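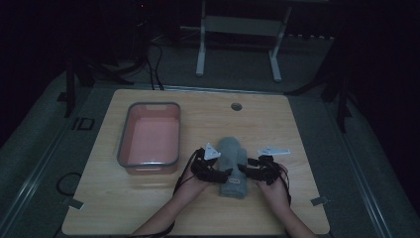

Inicio | Cómo funciona | Palabras difíciles | Taller Zilton

¿Por qué una foto sale movida?

Una cámara de fotos recoge luz. La luz entra por el objetivo y llega al sensor, una placa sensible situada en el interior del cuerpo. Delante del sensor hay una cortina llamada obturador. Al pulsar el botón, la cortina se abre y se cierra.

El tiempo que permanece abierta se llama tiempo de exposición. Se mide en segundos o en fracciones de segundo. Con 1/30, la luz entra durante la treintava parte de un segundo.

En una boda casi todo se mueve: los novios bailan, los invitados lanzan arroz. Si el obturador tarda en cerrarse, el bailarín ocupa varios lugares durante la misma foto y su imagen queda borrosa. Con un tiempo más corto se desplaza menos y los bordes salen nítidos.

Un tiempo corto deja entrar menos luz. Para compensarlo, el fotógrafo puede abrir más el diafragma —el agujero por donde pasa la luz— o usar el flash.

Prueba: fotografía a alguien que salta, primero a 1/30 y después a 1/500. Compara las manos.

Texto: Carla Issa

© Taller Zilton, octubre de 2020 | Contacto | Volver arriba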